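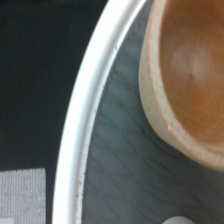

I started writing down recipe words because my gran's handwritten cookbook kept beating me. She grew up in Luik, moved to Lorkatstead at 16, and wrote her recipes in a mix of two spellings and her own shorthand, so half of what I've got is a puzzle and the other half is butter stains. A lot of her measures are just vessels - "one cup" means whatever cup was closest, and plenty of those would have been wooden ones like this, pale on the outside and brown inside, with a nick in the lip. Good luck turning that into millilitres! Anyway, this repo is my attempt at a tidy word list, and you're welcome to it.

## What's in here

- `words.csv` - 621 headwords, one per row, with spelling variants
- `lines.csv` - 1,618 recipe lines, typed up exactly as written (mistakes and all)
- `measures.csv` - the vessel words, with my best guess at a volume
- `notes/` - rambling, mostly about dumplings

Everything is UTF-8 with commas. If a field has a comma inside it, it's quoted. Open it in a spreadsheet and the fractions may turn into dates, so import those columns as text. I lost a whole evening in February to "1/2" becoming the first of the month.

## Where the lines came from

Gran's book is the bulk of it. Another batch, around 500 lines, came from Aivar Rätsep, who has his aunt's recipe cards from Brakia and very kindly let me type them up at his kitchen table. Those have `B` in the `source` column. His aunt's handwriting is gorgeous and her spelling is worse than Gran's. 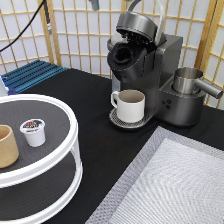 The dialect column is the shakiest part. I marked a word `north` if it only turned up on the Brakia cards, but families move around, and one person's favourite spelling isn't a dialect. Justinas Urbonaitė went through the first draft and fixed a heap of my guesses, especially the pickling words. Anything still wrong is mine.

## Known problems

- "Tummont flour" shows up all over the place and I still don't know if it's a mill, a town or a grade
- Oven temperatures are blank unless the page gives one (mostly it says "hot")
- A few lines are missing their last word where the page tore

## Using it

Do what you like with it, just keep the credits in. If you can read any line marked `??`, please open an issue and quote the row number - I'd love to finally know what goes in the plum cake.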